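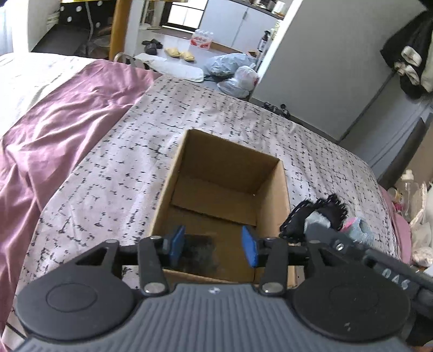 *Fig. 1: The box on the bed at the start of the write-up, with bags and slippers on the floor behind.*

# Boxing up the bed: a small study of where clutter goes

My project for the Home and Daily Life module started with a complaint. I share a small flat on Trorna, with the kitchen right next to where I sleep, and my bed had turned into a shelf. Anything I hadn't decided about went on the bed in the morning and then got pushed to one side at night (yes, I slept next to it). So when we were asked to pick one household habit and look at it properly, I didn't have to think for very long!

My question was simple: if I put one open cardboard box on the bed and packed the loose bits into it, would the bed stay clear for longer than if I just tidied everything back to its place?

## What I read first

The course reader has a chapter on "landing spots", meaning the surfaces where things get dropped when you come through the door. It says people use a bed this way because it's big, soft and at a good height. I agree with all of that. It also says that small homes have fewer landing spots, so each one fills up faster, and in our flat that's the bed, the kitchen counter and the floor at the foot of the bed, where carrier bags seem to breed.

I also looked at the two storage systems the module leader suggested. Clister is a set of stacking trays, and Jerik is a sort of hanging pocket thing that goes on the back of a door. Both looked nice but I didn't want to buy anything. A cardboard box was free from Kaufmann, the shop downstairs, and they were glad to see the back of it.

## Method

I ran the project for 17 days in September. For the first part I tidied the normal way, one thing at a time, back to the drawer or the shelf. For the second part I used the box. The rules were:

- the box stays open, with no lid and no tape
- only loose things go in, never bedding
- soft things go in last so they don't bury the small ones
- the box gets emptied on Sunday, whatever is in it

I wrote a few lines in a notebook each evening, just before bed. I'd planned to use a proper form with headings, but I gave up on that by the second evening and just wrote what I felt like writing.
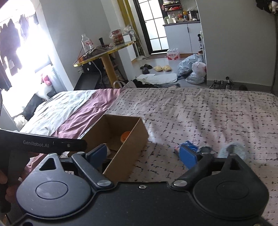 The small things were the easiest by far. Packets and little odds and ends went in without any thought, and I liked being able to look down into the box and find them again. Soft things were harder. A plush toy takes up a lot of room for something that weighs nothing, and I kept leaving those on the sheet and telling myself I'd do them in a minute. Clothes were somewhere in the middle. If I folded them they went in fine, but if I was going to fold them I might as well have walked to the drawer, so that was a bit of a hole in my plan.

The pattern on my sheet caused a problem I hadn't expected. It's covered in little black dashes, and small dark things vanish on it. I lost a hair grip for two evenings and it was right there by the pillow. With a plain sheet I think the tidying would have gone faster in both parts of the project.

## What I found

The bed did stay clearer with the box. In the tidying part, it was usually covered again by the next afternoon. With the box, it was often still usable on the third day, though of course the box itself was sitting on it, so my flatmate argued that this was cheating. We settled on moving it to the floor at night.

What didn't change was the floor. Bags still piled up there, and the bottled water stayed in its wrapping by the kitchen cabinets for most of the project. My box only dealt with things that were already on the bed.

Emptying it on Sunday took about half an hour the first time, which felt long. The second time was quicker, mostly down to me being stricter about what I put in.

## If I did it again

I'd use a shallower box, and I'd start with a plain sheet. I'd also want a second person trying it in a different room, as one messy student isn't much of a sample. The notebook pages are in the appendix, and I'm sorry about the handwriting.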